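Slide 5: what we're asking for

Start with the number. We want 12 hand-held grippers for the Lanotstead site, plus two spares. Pudeo and Pinik have both quoted. Leave the comparison table up while people read it.

Soft finger pads are a consumable. Budget them as a yearly line, separate from the hardware. Pads came to $3,454 last year and we had nothing set aside for it.

Slide 6: people and room

Each gripper needs a trained operator. Allow nine weeks from purchase order to first usable shift, including training. Headsets are on a separate order through Jang, so don't let the two get mixed up in question time.

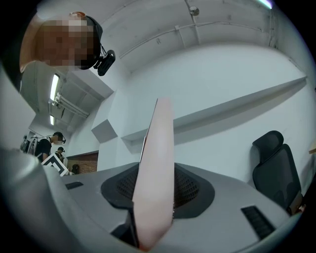
Floor space is already covered under the current lease. Power and network are not. Facilities wants our list by July, with the number of outlets and where the charging bench goes.

Slide 7: decision

Ask for approval of the grippers and the pad budget together. If they will only fund one site visit, make it Pinik.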